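2 min read

Indik has released patch 16 for Vedovow, its turn-based salvage game, with a rewritten save system and a new region named Huklow. The download is 3398 MB on PC. Console versions are in certification and are due in April.

The save system is the larger change. Earlier builds wrote the full world state to one file at the end of each turn, and late campaigns could stall for several seconds while that happened. Patch 16 splits the world into 124 sectors and writes only those that changed during the turn. Old saves are converted the first time they are loaded. Conversion is one-way, so players who plan to roll back should copy their save folder first.
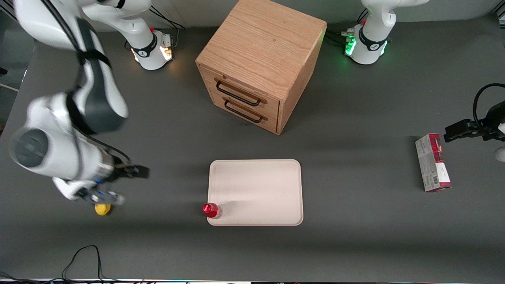 A two-drawer wooden cabinet and a tray on a gray tabletop, with two white robot arms.

Huklow opens after the second act and can be reached from any coastal dock. It adds 59 contracts, most of them short, and a separate weather table that affects fuel use and scanner range. Enemy crews in the region use the same action points as the player – a rule that previously applied only on the highest difficulty setting.

Inventory handling has also been revised. Containers now keep their sort order between sessions, items can be moved in stacks with the keyboard, and a locked slot is no longer cleared when a crew member is dismissed. The bug that duplicated spare parts during a transfer between ships is fixed.

Duman, the studio that handles the console ports, lists two known issues in the current test build: text in the contract log overlaps at the largest font size, and controller vibration stays on after a collision until the menu is opened. Both are marked for correction before release. Mods built for patch 15 need to be recompiled.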